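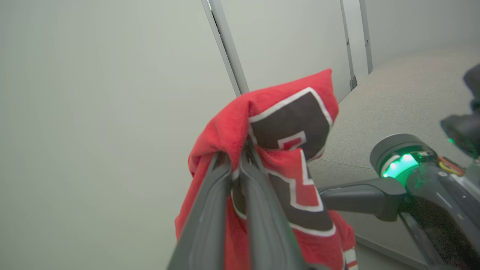 Rasmus Dzene runs the drive repair bench at Eltent, which services control boards and gearboxes for packaging lines. Most failures he sees start at the power stage. "The board gets the blame, but check the supply first," he says.
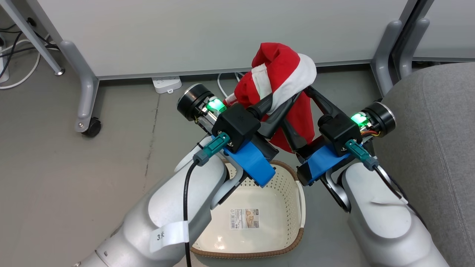

A Takudholm 500 drive gets a load test after every repair - two hours at rated current. "If it trips at minute 23, I want it to trip here." Boards with burnt inner layers are replaced under the Brerngate contract. Gearboxes go out to Eglītis for regrinding.

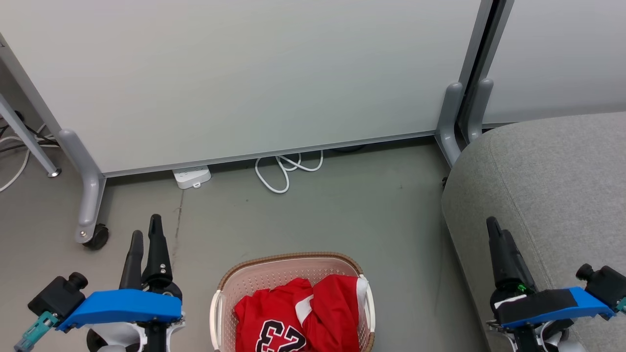

White partition panel on a caster foot, gray floor.

Job sheets are kept by serial number.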